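Demonstration collection (robot learning)

From the Uvora reference pages, section Automation

Demonstration collection, also demo collection or just "collection", is the gathering of recorded examples of a task so that a learning system can be trained to do the task itself. In robotics the examples are mostly whole movements: what the arm saw, where it was, what the gripper did, from start to stop. One such recording is called an episode. A set of episodes for one task, or a family of tasks, is a dataset.

The article covers collection with real arms. For simulated examples see Synthetic episodes.

Terms

Episode – one run of the task, start to finish.
Operator – the person driving or guiding the arm.
Reset – putting the objects back, or into a new arrangement, between episodes.
Policy – the trained system that maps camera pictures and arm readings to movement.
Prompt – short written instruction stored with the episode. "Put the toy in the box."
Scatter – the arrangement of loose objects at the start.

Methods

Teleoperation. Operator moves a leader arm, a hand controller or a 3D mouse, and the robot follows. Most common for gripper work. Slow at first, a new operator needs some hours before the episodes are worth keeping.

Kinesthetic teaching. Operator holds the arm itself and pushes it through the motion. Cheap, no extra hardware. Drawback is that the hands get into the camera view, so the motion is often replayed afterward without the person and the replay is what gets recorded.

Handheld grippers. A gripper with a camera on it, carried by a person, no arm at all. Fast. The motion has to be worked out from the video and sensor data later, and some of it won't be reachable by a real arm.

Scripted collection. A program makes the attempts and a checker marks which ones worked. Used for simple grasping, less for anything with several steps.

Equipment

At minimum an arm, a two-finger gripper and one camera. A wrist camera is usual, since it keeps the fingers and the object in view together during the last few inches of a grasp, where most failures happen. Many stations add a fixed camera off to the side. Two cameras have to be synced, and sync drift is a frequent cause of thrown out data, often found only after training.

Surfaces are mostly plain and matte. Glossy tabletops give reflections that move with the arm. Some groups swap surfaces on purpose late in a collection, to get variety.

Objects and scatters

Small objects of mixed shape are a standard choice: toys, caps, blocks, kitchen bits. Things that lie on their sides are harder than things that stand, the grasp angle changes each time. Objects that touch or nearly touch are harder again. A finger has to come down in the gap, or the arm has to push one object aside before closing on the other. A collection with only well separated objects tends to produce a policy that does fine in the demo and jams its fingers in the first small pile it meets.

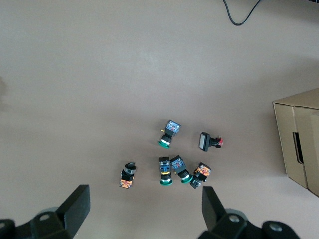
Similar looking objects raise a second problem, labeling. If two toys share a color and a general build, "pick up the orange one" is ambiguous and the episode teaches the wrong thing about half the words in it. Usual fixes are to name the position ("the orange one on the left"), to name a second feature, or to drop the prompt down to "pick up any toy" and be done with it. Mixing the three styles in one dataset without marking which is which is a known mistake.

Scatters can be placed by hand, tipped out or drawn from a list. Hand placing drifts, people put things in the same spots, same spacing, same turn. Lists fix that but are tiring to follow. The Moser sheet, a set of 52 printed layouts, is one answer. The operator lays out the objects from the sheet, records, then goes to the next. Layout 7 is the one with everything near the edge of reach and it's often skipped, which shows later in the results.

Quality checks

Episodes are reviewed before training. Typical reasons to reject:

Dropped frames or a camera that froze.
Operator stopped and thought for a long while mid-task.
Object left the work area.
Prompt doesn't match what was done.
Gripper closed on nothing and the run was saved anyway.

Failed grasps that are followed by a good recovery are generally kept. Older practice was to throw them out. Lilian Rashidi, in her notes on the Trasari collection, argued against this: a policy that has only seen clean grasps has no idea what to do after a miss, it just repeats the same move in the same place. Her set kept the misses, with a flag. Of 3712 episodes in the Trasari set, 721 carry the recovery flag. Whether that share is right for other tasks is not settled. Recovery episodes run longer, so by time they take up more of the set than the count suggests.

Pauses are a smaller version of the same question. Some groups trim them, others leave them in. Trimming makes the arm look quicker but can cut out the moment where the fingers settle before closing, and then the policy closes early.

Operators

Operator style carries over into the data. One person comes in from above every time, another comes in low and slides. With one operator the dataset is consistent and narrow, with many it's wider but the policy may waver between two habits halfway through a motion. Sillura, a logging tool used at several stations, stores an operator code with each episode so the mix can be adjusted afterward. It doesn't record breaks, which is a pity, as fatigue shows in the second half of most sessions – shorter approaches, rougher releases.

Session length varies. Short blocks with a change of object set between them is the common advice.

Amount of data

No fixed rule. A single pick and place with one object can work from a small set. Several objects, free placement and a written prompt need far more. Adding episodes of the same kind stops helping after a while, and new scatters, new lighting or new objects give more per hour at that point. Groups usualy find the point by training on part of the set, testing, then training on all of it and comparing.

Storage

Video takes up nearly all the space. Arm readings are tiny next to it. Video is normally compressed and the readings left alone. Calibration files should be stored with the episodes and not in someones home folder. Re-mounting a wrist camera after a repair counts as a new calibration, even if it looks to be in the same place.

See also

Imitation learning
Grasp planning
Leader arms
Moser sheet
Synthetic episodes

This article needs more sources in the section Amount of data. Last reviewed in April.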